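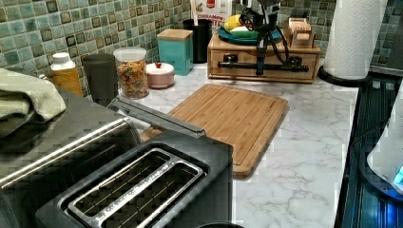 Seite zuletzt geändert im Juli

Eine Küche ist nach dem Umzug selten fertig

Karlijn Bosman hat lange als Umzugsplanerin gearbeitet, bevor sie sich auf Küchen verlegte. Heute berät sie Haushalte, die aus einer großen Wohnung in eine kleinere ziehen, und solche, bei denen zwei Haushalte zusammenkommen. Ihr Büro Fandine betreibt sie gemeinsam mit Rogério Fontes, der die Aufmaße macht und die Angebote der Tischler prüft. Zum Gespräch treffen wir sie am Vormittag, gleich nach einem Termin bei einer Kundin.

Die meisten Leute rufen sie zu spät an, sagt Bosman. „Dann stehen die Kartons schon in der neuen Küche, und alles ist irgendwo eingeräumt, damit man abends essen kann. Das bleibt dann so. Ich kenne Wohnungen, da liegt der Dosenöffner nach sechs Jahren noch in der Schublade, in die ihn der Umzugshelfer gelegt hat.“

Am liebsten ist sie in der alten Wohnung dabei, bevor gepackt wird. Dort setzt sie sich in die Küche und sieht zu, wie jemand Frühstück macht. Sie fragt wenig. Sie schreibt auf, welche Wege gegangen werden und welche Türen offen stehen bleiben. „Wenn jemand eine Schranktür immer offen lässt, nervt ihn diese Tür. Darüber reden die Leute nicht, das ist ihnen gar nicht bewusst.“

Aus diesen Notizen entsteht ein Plan auf einem Blatt Papier. Mehr braucht es nach ihrer Erfahrung nicht. Eine Zeichnung am Computer macht Fontes nur, wenn umgebaut wird. Wer bloß umzieht, bekommt die Skizze und eine Liste, auf der steht, was in welchen Schrank kommt und was vorher weg muss.

Was weg muss, ist der schwierige Teil. Bosman wirft bei anderen Leuten nichts weg und rät auch selten dazu. Sie lässt die Dinge, bei denen Zweifel bestehen, in einen Karton legen, der in den Keller kommt. Was nach zehn Wochen noch darin liegt, wird verschenkt. Bei einer Kundin, Riet Groen, war der Karton nach dieser Zeit fast leer. „Sie hat alles wieder hochgeholt, die Fonduegabeln, die Eierschneider, alles. Gut, dann braucht sie das. Wir haben die Vorräte ins Regal im Flur geräumt, und damit war der Platz da.“

Auszüge und Böden

Wenn sie eine Sache nennen soll, für die man Geld ausgeben darf, nennt Bosman Auszüge. Unterschränke mit Türen und Einlegeböden hält sie für verschenkten Raum. Hinten sammelt sich, was man nicht sieht, und zum Hervorholen muss man auf die Knie. Ältere Kundinnen haben ihr das so oft erzählt, dass sie inzwischen zuerst nach den Knien fragt und dann nach dem Budget.

„Ein guter Auszug geht ganz auf, also bis zur Rückwand“, sagt sie. „Es gibt viele, die nur drei Viertel weit kommen. Das merkt man im Laden nicht, weil die Schubladen dort leer sind.“

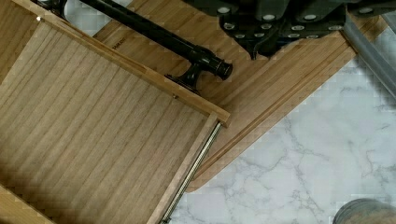
Sie empfiehlt deshalb, zur Besichtigung etwas Schweres mitzunehmen, einen Topf oder zwei Päckchen Mehl. Wer die Lade damit belädt und sie dann mit einem Finger zuschieben kann, hat eine ordentliche Führung vor sich. Bei den Böden achtet sie auf die Nut. Ist der Boden nur von unten angetackert, hängt er nach einiger Zeit durch, vor allem unter Geschirr.

Mit der Tischlerei Verstraete arbeitet Fandine seit den ersten Aufträgen zusammen. Verstraete baut einzelne Schubkästen auch in vorhandene Schränke ein, was viele Küchenstudios ablehnen. Teuer sei das im Vergleich zu einem neuen Unterschrank nicht, meint Bosman, allerdings müsse man warten können. Im Frühjahr nehmen die Tischler kaum kleine Arbeiten an.

Trenner und Einsätze kauft sie erst ganz zum Schluss. Viele Kunden haben schon welche bestellt, ehe sie überhaupt wissen, was in die Lade soll. Ein Haushalt aus Drurnar hatte Einsätze für Gewürzgläser gekauft, die einen halben Zentimeter zu schmal waren – die Gläser liegen jetzt schräg, und gekocht wird trotzdem.

Was auf der Arbeitsfläche bleiben darf

Über die leere Arbeitsfläche, wie man sie aus Prospekten kennt, kann Bosman sich ärgern. Ein Gerät, das jeden Morgen gebraucht wird, gehört für sie nach draußen. Wer den Wasserkocher jedes Mal aus dem Schrank hebt, lässt ihn nach ein paar Tagen sowieso stehen, und zwar an einer Stelle, die niemand ausgesucht hat.

Wichtiger ist ihr eine zusammenhängende freie Strecke zum Arbeiten. Am besten liegt sie zwischen Spüle und Herd. In einer kleinen Küche kann das auch ein Brett sein, das über ein Becken gelegt wird. Fontes misst solche Strecken immer nach, und er führt darüber eine Tabelle, in der mittlerweile 142 Küchen stehen. Bosman schaut selten hinein. „Rogério liebt die Tabelle. Ich stelle mich hin und schneide eine Zwiebel.“

Streit gibt es vor allem, wenn zwei Haushalte zusammenziehen. Dann sind alle Geräte doppelt da, und jeder hängt an seinem. Bosman lässt beide Partner getrennt aufschreiben, worauf sie verzichten könnten. Meist überschneiden sich die Listen weit genug. Bei Ans Dierckx und ihrem Mann taten sie es nicht, dort stehen bis heute zwei Kaffeemaschinen.

Kommen Kinder dazu, räumt sie eine untere Lade für sie frei, mit Bechern, Tellern und dem, was zum Spielen in der Küche bleiben soll. Die Kinder sind ohnehin da, wenn gekocht wird, und eine Lade, an die sie dürfen, erspart einem die Sicherungen an manchen anderen.

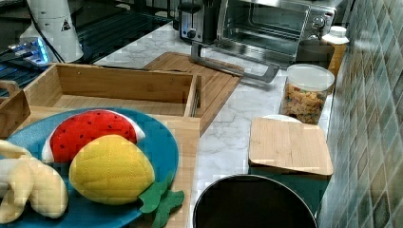

Kosten und Ablauf

Ein Termin in der alten Wohnung und ein zweiter in der neuen gehören bei Fandine zusammen. Gezahlt wird nach Stunden. Eine Pauschale hatte das Büro früher einmal, sie hat sich bei großen Haushalten nicht gerechnet. Wer will, kann für den Einzug selbst eine Hilfe dazubuchen, das übernimmt dann Ans Mulder, die Kartons nach der Liste auspackt.

Einen dritten Besuch macht Bosman einige Wochen später. Dabei wird meistens noch einmal getauscht, oft bei den Pfannen und fast immer beim Müll. Für den Mülleimer hat sie bisher keine Lösung gefunden, mit der sie zufrieden wäre. Unter der Spüle ist er im Weg, frei stehend auch. „Bei mir zu Hause steht er vor der Balkontür“, sagt sie. „Im Sommer schiebe ich ihn mit dem Fuß zur Seite.“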